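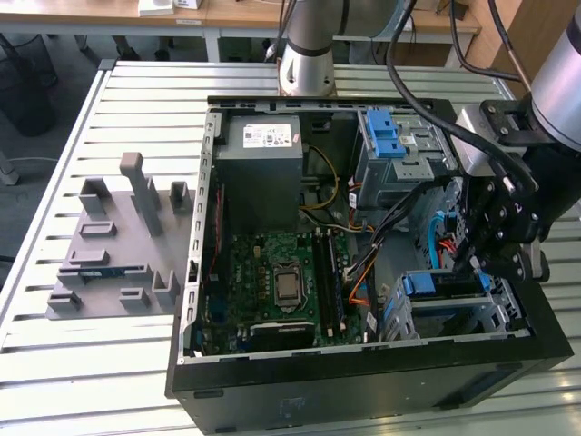
Is it worth saving an old office tower, or am I being sentimental?

Reading time: 5 min

marshpickle wrote:
Okay so my town library upgraded and the surplus shed in Grodstead is selling off the old desktops. Plain black towers, no monitor, no keyboard, three bucks each if you haul it yourself. I came home with one and my husband asked what it was for and I said "genealogy" with a lot more confidence than I felt.

Here's what I want to do. I have my grandmother's side going back to a village nobody can spell the same way twice, plus 749 scanned letters and photos that currently live on a laptop with a dying hinge. I want one machine that sits under the desk and holds the family stuff and does nothing else. No email, no games, no kids.

Is that dumb? Should I just pay for online storage like a normal person?

oxbow_lane wrote:
Not dumb. I've kept mine this way for years. One computer, one job. The internet is a terrible place to do family history anyway, you sit down to check a baptism and two hours later you're reading about somebody else's shipwreck.

What I'd worry about is your file names. If those 749 scans are all called scan0001 and so on, fix that before you move anything anywhere. Year first, then surname, then what it is. Year first!!

tansy_and_co wrote:
Surname first. I will die on this hill. You look for people, you don't look for years.

oxbow_lane wrote:
And what happens when she gets married, tansy? You've got half her life filed under one name and half under another.

tansy_and_co wrote:
Birth name for everybody, always. Married name goes in the notes. It's been standard practice in our Wostley group since before I joined and we have over 100 family files that all match.

marshpickle wrote:
I have a great-aunt who married 3 times and changed the spelling of her first name in between, so I'm going to need you two to come to an agreement.

gravelbed wrote:
Can I go back to the original question? I'd skip the old tower. Old drives die. You don't know how many hours are on it or how it was treated, and you're about to put the only copy of your grandmother's letters on it. Buy a new external drive and be done.

marshpickle wrote:
It wouldn't be the only copy, the paper ones are in a tin in the closet. But fair.

gravelbed wrote:
A tin in a closet in the same house. One burst pipe and you've lost both. We had water in February and I threw out two boxes of my dad's slides, so I'm maybe a little preachy about this.

marshpickle wrote:
Oh no, I'm so sorry about the slides. That makes me feel sick just reading it.

pondweed_pete wrote:
Both of you are right. Use the cheap tower for working on things, put a different drive in it, and keep copies someplace else. If you've never swapped one it isn't scary, there are two cables and it either slides or it screws.

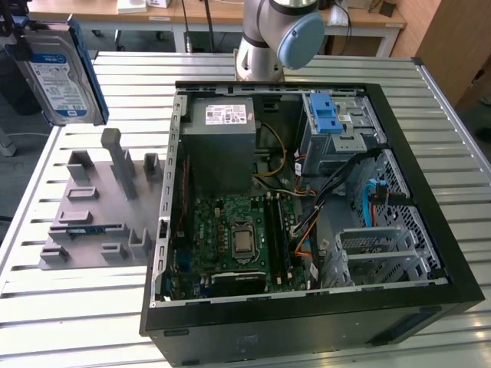
3.5-inch drive in its blue caddy, case open on the table.

The spare-parts shelf at any thrift place that sells electronics will have that size. Just don't trust a used one with anything you can't replace. Oh, and label it with the date you put it in service, on masking tape, in pen. Future you will be grateful.

marshpickle wrote:
Thank you, this is the first explanation I've understood! What do you all use for the actual family tree part? I've been keeping mine in a spreadsheet and it has gotten out of hand. There's a tab called "maybe cousins."

tansy_and_co wrote:
I use Treltivura. It looks like it was designed by somebody's dentist but it prints a beautiful descendant chart and it doesn't need to be online. The newer version wants you to make an account, so if you can find the older one, get that.

oxbow_lane wrote:
I tried Treltivura and it ate my source citations. Every last one. I went back to index cards for the sources and a plain word processor for the stories. Slower, but I can read it and so can my sister.

tansy_and_co wrote:
It didn't eat them, they're under the second menu. We've talked about this.

oxbow_lane wrote:
We have talked about this and they are not under the second menu.

hollyhock_rd wrote:
Long-time reader, hardly ever post. I want to put in a word for the "maybe cousins" tab. Mine is called "people in the background of weddings" and it has solved more puzzles for me than the census has. A man I'd written off as a neighbor was standing next to my great-grandfather in three different photos, years apart, and he turned out to be a half brother from a first marriage that the family never mentioned.

So my advice on naming scans is to write down every person in the picture, even if all you can put is "tall man, left." You can always come back. I redid about half of mine this winter and I'm so glad I did.

marshpickle wrote:
Okay I love that. I have a whole set of church picnic pictures from Surdu (that's the village, or one of the spellings anyway) and I'd named them all "picnic." Going back in tonight.

gravelbed wrote:
Did you get anywhere with the backups though

marshpickle wrote:
Yes! You scared me into it. My cousin is taking a copy on a drive to her place, and I'm doing a second one for my desk drawer at work.
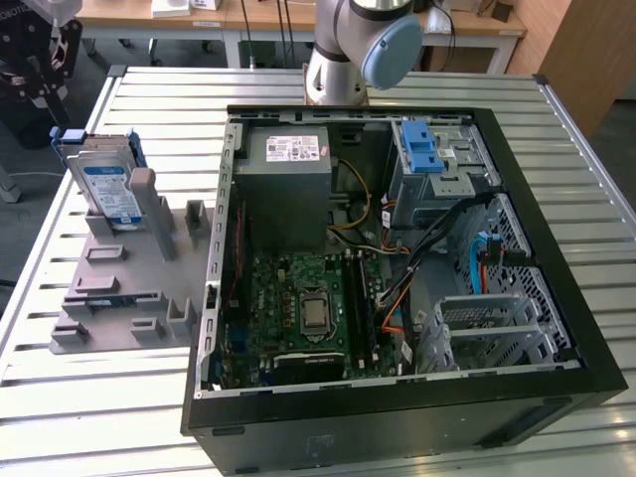 The part I'm still stuck on is the letters. They're in my grandmother's handwriting, mostly not in English, and I can pick out names and weather and that's it. Do I transcribe what I can and leave gaps, or wait until I find somebody who reads it properly? I hate the idea of guessing wrong and then some grandkid takes my guess as gospel.

hollyhock_rd wrote:
Leave gaps, and put your guesses in square brackets with a question mark. I did 300 pages of a farm diary that way and later a reader filled in nearly all of it. Having my bad version to start from saved her a lot of squinting.

pondweed_pete wrote:
Agree. And scan the envelopes. Everybody skips the envelopes and then wonders where the thing was mailed from.

tansy_and_co wrote:
And the backs! Backs of photos, backs of envelopes. File them with the front, same name with a B on the end.

oxbow_lane wrote:
On this one point tansy and I are in complete agreement.

marshpickle wrote:
Screenshotting that. So it's year first then?

tansy_and_co wrote:
No.

Last updated: 3/19/22

Contact the moderators | Posts belong to their authors | Back to top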